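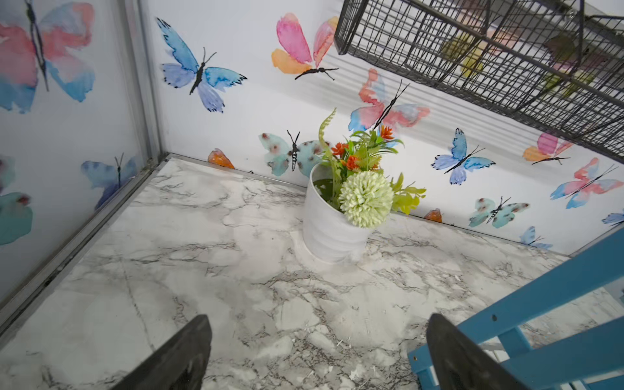 Display nook 2, back corner: butterfly walls, marble-look floor, metal corner post and the flower pot.

Borkness Craft Hall
Display Nook Inspection Checklist, with comments
Period covered: January
Nook: number 2, butterfly walls
Lights: house lights only, checked at 10:30 a.m. before opening

A few words before the list, if you'll allow me. I know most of you skip straight to the column of OKs, and I don't blame you one bit, but the nooks get leaned on, bumped, wiped, re-dressed and generally loved by a great many people (the door counter stood at 2,286 for the season when I looked), and a bit of patience with the small stuff now saves us a torn wall or a scraped ankle in the spring. Mark each line OK, WATCH or FIX. If you're wavering between OK and WATCH, please go with WATCH and write me a sentence, or three! I read them all.

SECTION A: FLOOR

A1. Floor surface lies flat, no lifted edges or bubbles
OK. I went over it on my knees with the flat of my hand, slowly, and felt nothing proud anywhere. The gray veining does hide things from a standing height, so please get down low if your knees are willing.

A2. Floor free of debris
FIX. Small white flecks scattered on the surface toward the front, on the right-hand side. They are terribly hard to see against the white parts of the marble pattern and much easier over the charcoal veins. I can't say what they are. Please use the soft brush and pan first and then the damp cloth, and look again afterward from the side.

A3. Floor not slippery underfoot
OK. Tried it in my stocking feet and again in my work shoes. No complaints from either.

A4. Floor cleaner used is the mild one
OK. The Hashmi bottle is back on its hook with the label facing out, thank you to whoever did that.

SECTION B: FRAME AND CORNER POST

B1. Left floor rail straight and firmly seated
OK. The silver aluminum rail runs true all the way back to the corner. I pushed at it with my foot from the middle and from both ends.

B2. Corner post upright and tight
WATCH. The post between the left wall and the back wall is upright, and I wouldn't call it loose, but there is the faintest tick when you press the left wall near the top. I gave the bolt a quarter turn and the tick got quieter. Whoever has the February sheet, would you press in the same spot and tell me what you hear?

B3. No sharp ends, burrs or exposed bolt threads
OK. Ran a cotton rag along the rail, my usual trick, and it didn't catch.

B4. Wall load sticker readable
OK. The limit for anything hung on a wall is 300 grams, same as in the other nooks.

SECTION C: WALLS

C1. Printed panels clean, no tears or peeling corners
OK. I do love these walls. I started at the big pink-and-blue butterfly high on the left and worked my way around, pressing the edges as I went, and everything is sticking as it should. Please don't use the green scrubbing pads on the printed side, however tempting. Widcombe, who supplied the panels, told us a barely damp cloth and nothing more, and I'd like us to stay on good terms with them.

C2. Bottom edges of walls, gaps and trapped litter
OK. There's a small orange wing shape down near the baseboard on the back wall, close to the plant, and I bent to pick it up thinking it was a petal. It's part of the decoration, so leave it be!

C3. Wire basket on right side secure and within weight limit
OK. Gave it a gentle tug downward and a little wiggle. Please keep it for light things only, paper flowers and the like.

SECTION D: PLANT AND LOOSE ITEMS

D1. Flower pot stable and standing clear of the walkway
OK. It's tucked back near the corner, where I'd want it. The plant needs to stay 70 centimeters or more from the front opening, and it is comfortably beyond that.

D2. Artificial flowers dusted, no loose stems or wire ends
WATCH. Dusted with the dry paintbrush, and no wire ends found. The foliage is getting a little tired toward the back, where only the butterflies see it. There may be a spare bunch in the Tremcombe box under the stairs if somebody feels like rummaging.

D3. Flame-retardant tag on artificial plant
OK. Tag is tied low on the stem, under the leaves, and still readable.

TO DO BEFORE OPENING
Sweep up the white flecks (A2), then wipe.
Put the rag and brush back in the blue tub.

TO DO BY NEXT SHEET
Press test on the corner post (B2).
Look for spare foliage (D2).

Nook 2 may open as usual once A2 is done. Sheet goes in the front pocket of the binder, newest on top, and please use pen.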